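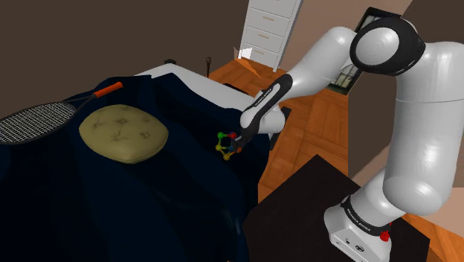
Recording pick-up demos in a simulated bedroom

I've been collecting examples for a grasping policy for a while now, and people keep asking me how I set up a session, so I've finally written it all down. I do everything in simulation with a Franka-style arm, and I'm going to assume you've got your simulator running and can already drive the arm with a gamepad or whatever you prefer.

What you'll need

A bedroom scene with a bed, some loose objects and a fixed stand for the arm. My rooms come from the Jevus pack and I record with Zirnel, but any recorder that saves joint positions, gripper state and camera views together will do the job.

Step 1: Lay out the bed

Start with a cloth over the mattress. I like a dark navy one, as brightly coloured toys stand out nicely and I can see what I'm doing! Then drop your objects on top and let them settle before you touch anything else. Mix them up a bit. A tennis racket, a plump cushion and one of those ball-and-rod toys make a good set – one long, one soft-looking and one full of gaps.

Leave some bare cloth between the thing you want to pick up and its neighbours for your first batch. You can crowd them together later, once you've got the hang of it.

Step 2: Check your reach

Park the base beside the bed and move the gripper over each target in turn. If the elbow is nearly straight by the time you get there, bring the base closer. I skipped this once and lost a whole evening to demos where the arm froze just short of the racket (never again).

Step 3: Pick a grasp and stick to it

The ball-and-rod toy is my favourite teaching object and also the most annoying. You can go for a ball or you can go for a rod, and both are fine, but if you swap between them at random the policy ends up dithering somewhere in the middle. Choose one per batch and put it in the batch name. I come in slowly from above, stop when the fingertips are level with the toy, wait a moment, then close.

Step 4: Record

Press record before the arm moves and stop after the lift. Keep each demo under 12 seconds if you can. Smooth and a little slow beats quick and jerky – the model will copy your wobbles quite faithfully.

Don't bin every fumble, either. If you miss, back off and have another go while still recording, then tag it as a recovery. I aim for one of those in every 8 demos.

Step 5: Shuffle and repeat

Between demos, turn the toy, shift the cushion, ruffle the cloth. I change the lighting once per batch and leave the furniture alone until the next room. My current set has 1238 demos in it and I'm hoping to reach 3000 by the end of October, which means a lot of tea.

Step 6: Look through what you've got

Play back a handful at double speed. You're looking for fingers passing through objects, toys that jump when the gripper closes, and any demo where you forgot to stop recording. Delete the first two sorts and trim the last.

Updated 2/10/21: the newer Zirnel build saves gripper width as well as open/closed, so turn that on before you start. Old batches will still load without it.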